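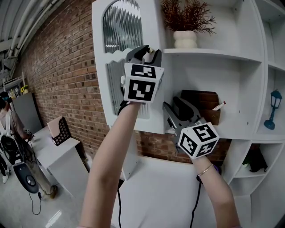 Collection for the household shelf tasks has moved to the Cenolby site, and the first sessions went ahead with paired hand-held grippers. A person does each task with their own arms, one gripper in each hand, and the recordings become training examples for the Savwood model. The marker cubes under the fingers have to stay in view for a recording to be usable, so operators are asked to keep their wrists turned out when they reach up to the white shelves. Each session is capped at 30 minutes, with a break before the next one.

The target for the shelf set is 500 accepted examples. We have 60 so far, all of them picking up or putting back small items.

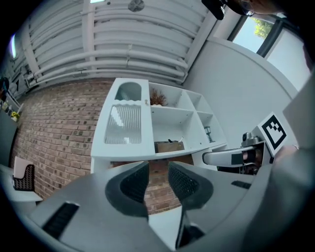

CENOLBY, 3/9/22. The wide view from the gripper takes in far more than the fingers. Shelving, brick wall and ceiling pipes all come through, and the Oravec team wants that variety kept. Operators should still start a new recording whenever furniture is moved. Please label left and right grippers before uploading, as 2 uploads came in swapped and had to be sorted by hand. Drawer and door tasks are planned for October.

Recent items
Grivwood: notes on cable routing
Savwood labeling guide, revised
Oravec upload folders have moved
Operator sign-up for shelf tasks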